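Odds and ends (household)

Odds and ends, also called bits and bobs, oddments or simply "stuff", are the small loose objects that gather on a flat surface in a home or workplace and have no agreed place to be put. The term covers anything that can be picked up in one hand, is not plainly rubbish, and has outlasted at least one attempt to tidy it. It is usually found in the plural. A single odd or a single end is rarely reported.

Definition

Most writers on housekeeping draw a line between odds and ends and clutter. Clutter may include large things, such as a chair with coats on it, while odds and ends are small by nature. The Pamthorpe Household Glossary gives them two neighbouring entries, numbers 1031 ("oddment") and 1032 ("odds and ends"), each of which refers the reader to the other.

An object generally counts if its owner can name it but cannot say what it belongs to. Lids, caps, short tubes, clips, spare feet for furniture and the plastic pieces left over after putting up a shelf are typical. Keys count only when the lock is unknown. Batteries are disputed, and tend to be stored loose while the dispute continues.

Where they gather

The usual sites are the kitchen worktop, the hall table, the windowsill above the sink and the end of the dining table where the household does not eat. Floors are used when the other surfaces are full. Bowls are often put out to hold the collection and work well until they are full too, at which point the bowl becomes a fixed feature and a new collection starts beside it.

Height matters a good deal. Things left at waist level are moved daily without being dealt with. Things left above head height are not moved at all and pass in time into the class known as "up there".
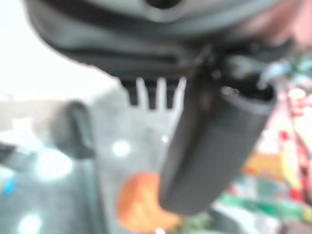
This page was last changed on Aug 15, 2018.

Cylinders and other hollow things

Hollow objects hold a special position in the subject, as they are both odds and ends and a place to keep them. A cylinder open at one end will be kept long after its first use is forgotten, on the grounds that something might go in it. Pens are the common choice. Pens that do not work are the most common of all, since those that do are carried off to other rooms.

A dark inside makes matters worse. Small items dropped into a deep grey or black tube are hard to see and are treated as lost, and replacements are bought. Tipping the tube out over a tray is the standard remedy and is commonly put off until a wet afternoon in May.

Cylinders also roll. A round object laid on its side on a table with the slightest slope will find the edge, and a folded cloth underneath is the usual cure. The cloth then belongs to the cylinder and cannot be put away either.

Sorting

Several methods are in use. The oldest is the drawer, into which everything is swept shortly before visitors arrive. It is quick and needs no training, though the drawer will in the end refuse to open, generally because of a spatula.

The two-heap method asks the sorter to make one heap to keep and one to throw out. A third heap, for things to be asked about, appears within minutes and is normally the largest. Supporters of the method do not count it.

Compartment trays are sold for the purpose. The Plosix tray has 30 sections, all the same size and all slightly too small for a roll of tape. The Flarano is a stacking box with a clear lid, and is well liked by people who want to see what they are failing to find. The Eren is a plain tub with a handle — in effect a drawer that can be carried from room to room.

Labels are recommended by all the makers. In practice the label most often written is "misc", followed by "misc 2".

Disposal

Throwing an oddment away is widely held to bring about the need for it. There is no good evidence for this, but the belief is old and few households care to test it. Many pieces are instead passed on with the furniture when people move house, in a small bag taped to the back of something.

See also

Biscuit tin (buttons)
String, too short to use
Spare room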